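About us

Hello! I'm the one who answers the emails, fills in the fixture forms and lies awake when the weather forecast says frost, so it seemed right that I should be the one to write this page. If you've come here because your daughter or son wants to play, or because you used to play and miss it, or you've just moved to Niltavport and typed "football near me" at eleven at night, you're in the right place.

We're Nirkus Football Club. We play in blue and white hoops at Piras Road, a ground with one proper stand, one grass bank and a view of the harbour cranes if you stand on the top step. The club began as a works side for people at the old Nirkus rope yard, who wanted a match to play after the Saturday shift and talked the owners into draining a field for them. The yard has long gone but the name stuck, and the field still doesn't drain all that well at the harbour end.

These days we run a men's first team, a women's first team, a reserve side that is more serious than it lets on, and youth football from under-7s upwards. We have 433 registered players. I love that number, partly because I had to type every one of them into the league's new system last summer, and partly because when I first turned up here with my boots in a carrier bag we could hardly get a second eleven together.

How we play is a question I get asked a lot, mostly by parents of goalkeepers. We like the ball on the ground. Our youngest groups don't keep league tables and we don't shout instructions from the touchline (the coaches included, and some of them find it very hard!). Every child gets at least half a game. From under-12s the teams enter the district league and things do get more competitive, but you won't see a child stood shivering on our line for the whole of a cup tie while the same eleven play on.

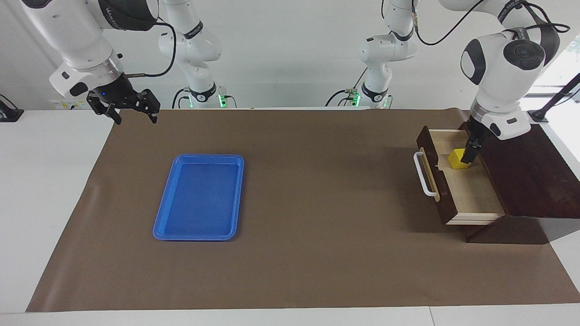
Nirkus FC | Women's and Girls' Section

This page is looked after by the women's and girls' section, which is why you'll find a bit more about us here than about the others. They have their own pages, and they're welcome to write as much as they like on them.

The section started with 10 players and a borrowed set of men's shirts that came down to our knees. I was one of the ten, a left back with no left foot. We trained on the bit of Piras Road behind the far goal, under whatever light reached us from the main pitch, and we lost our first match by so many that the referee asked me afterwards whether we'd like the score written down. We did want it written down. It's in the clubhouse, next to the tea hatch, and new players get shown it on their first evening.

We now have a senior side in the regional league, a development squad and 4 girls' teams. The seniors train twice a week, seven till half past eight, and the girls start at half past five so they can be home in time for tea. In winter everybody moves to the all-weather pitch at Niltavport sports centre, where you'll need moulded studs or astro boots. Please don't bring metal studs, they won't let you through the gate and they are quite right.

The big day in our history so far is the County Cup semi-final, which we played at home in March in front of our largest crowd ever. We lost it on penalties. I missed the third one, thank you for asking, and I'd still have that evening over again tomorrow. The bank was full, the chips ran out before half-time, and there were girls from our under-9s hanging over the rail singing a song they'd made up on the walk there. Two seasons later some of them still sing it.

Money, then. We're a members' club and run on subs, gate takings, the bar and our shirt sponsor, Zenard, a removals firm from up the hill who have been on the front of the hoops for longer than I've been washing them. Last year we raised 3,000 pounds towards new floodlights for the training area with a sponsored walk round the harbour and a very long quiz. The lights are up and they're lovely. If subs are a worry for your family, tell me or any coach. There's a hardship fund, it's there to be used, and the conversation goes no further.

People ask if they need to be any good. No! Come to three sessions for free and see if you like us. Bring shin pads, a drink and a coat for afterwards. If you haven't kicked a ball since school, come to the development squad, where the warm-up is gentle and the talking is not. We're also always after people who'd like to help without playing, especially anyone with a first aid certificate or a clean van licence, and we'll pay for your coaching badge if you fancy having a go at that.

Home matches for the senior women kick off at two o'clock. It's free for under-16s, dogs are fine on a lead, and the stand is on your right as you come through the turnstile. Park at the harbour car park if you can, as Piras Road itself gets jammed and our neighbours are very patient with us. The contact form at the bottom of the page comes straight to me, and I usually reply in the evening once training's finished and the nets are in.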